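我想替书评巡游说几句好话

这两年总有人说,书评巡游(就是一本新书在十几个博客之间一站一站传下去的那种活动)已经过时了,不如直接发短视频。我不同意,而且越参加越不同意!

先交代一下我的立场。我写读书博客,主要看奇幻和悬疑,七月份刚跟完《Famstead》的巡游,全程11站,我排在第3站。这本书讲一座与外界断了往来的农庄,庄里的人靠轮流做梦来决定谁可以离开。设定听着玄,读起来却很踏实,饭怎么做、羊怎么赶、门闩坏了找谁修,写得清清楚楚。我那一站只负责写第一部分,结果忍不住一口气看到了凌晨。

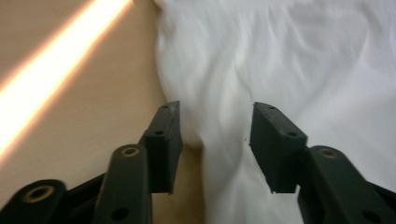 巡游最迷人的地方,是它逼着一群人在同一段时间里慢慢读同一本书。短视频当然快,可是快到最后,大家说的都是封面和反转。巡游里每个人分到的角度不一样,有人写人物,有人写地名,有人专挑错字(对,真有这么一站,而且特别好看)。我写的是书里的布。农庄的女人在做梦之前要把一块白布铺开,再揉皱,醒来后照着褶子讲梦,那种皱巴巴的样子就跟上面这块白布差不多,高一道低一道的,看久了真想编点什么出来。要不是分到这个题目,我大概翻过去就算了,根本想不到整本书的结尾早就藏在布里。

反对的人最常讲的一条,是巡游里全是好话,不可信。这话有道理,我也见过十一站写得像同一个人写的,连形容词都一样,读到第四站我就关掉了。可问题出在组织的人身上。《Prurnell》那次巡游就允许各站说不喜欢,有位博主直接写中间一百页可以删掉,下面的留言热闹极了,我反倒因为那篇去买了书。(中间一百页我很喜欢,一页也不要删!)

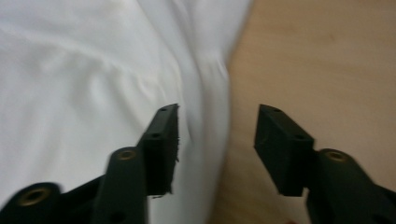
还有人嫌抽奖俗气。哎呀,抽奖怎么就俗气了?我收到过的第一本签名书就是抽来的,是Femdale系列的第二本,扉页上的墨水蹭花了一点,我到现在都舍不得借人。第二本没头没尾,我只好回头去找第一本,又去等第三本,就这么掉进去了。一本书送出去,换来一个追了好几年的读者,出版方一点都不亏。我唯一的意见是,别让人关注八个账号再转发三次才能参加,留句话说说想看哪一类故事就够了嘛。

字数要求倒是真可以改一改。Chaudhary那家小社以前规定每站必须写满2000字,我交过一篇1440字的,被退回来补,补进去的全是剧情复述,自己看着都脸红。后来他们把下限取消了,文章立刻好看起来,有一站只写了一段,讲她在公交车上读到第七章坐过了站,我觉得比我那篇强多了。

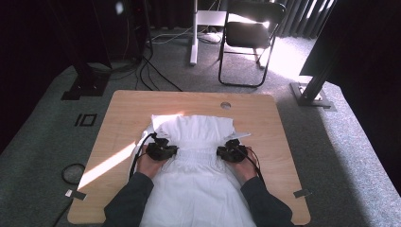
我还想说说没什么名气的作者。大社的书有书店的台子可以摆,小社的书呢,出版头一周如果没人提,后面就很难再有人提了。巡游能让一本书在一两周里天天有人聊,今天在这家,明天在那家,读者跟着链接走过去,顺手还认识了一个口味相近的博主。我博客右边那一长串友情链接,大半是这么来的。有几家早就不更新了,我也没删,偶尔点进去翻翻旧文章,总还能捡到一本没听说过的书。

所以如果你也有个小博客,读者不多,更新不勤,看到巡游招人的时候请大胆报名!不用担心自己写得不够专业,组织的人最怕的是到了日子没有文章。报名前问清楚三件事就行:书什么时候寄到,能不能写缺点,图片和简介由谁提供。书一到手就开始看,千万别学我拖到前一晚。

《Famstead》的续集听说也要办巡游,我已经写信去问了,这回想要最后一站,最后一站可以剧透。有谁想要第一站的,留言告诉我,我们一起去报名。

2021年9月30日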